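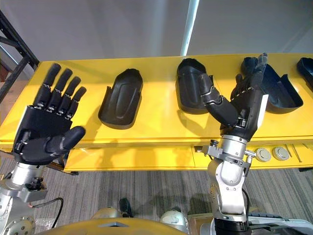
Arnulfo Bermúdez wrote in to say he has waited years for a Saturday-morning swap like the one in Hanemwood, and that he'd happily drive over from Noltley for the tomato seed alone.

He'll get his chance, bless him! The Hanemwood Seed Library has put 157 kinds of vegetable and flower seed in its new spring list – the old one stopped well short of that – and every packet is free to anyone who promises to bring a few seeds back in September. Meinrad Lüthi has been drying beans for it all winter long, and 200 packets are ready to go, with more being filled as folks find the time.
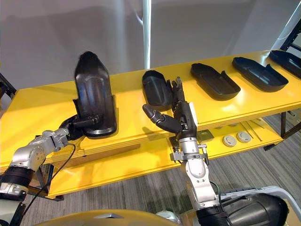 A long yellow shelving table with two levels.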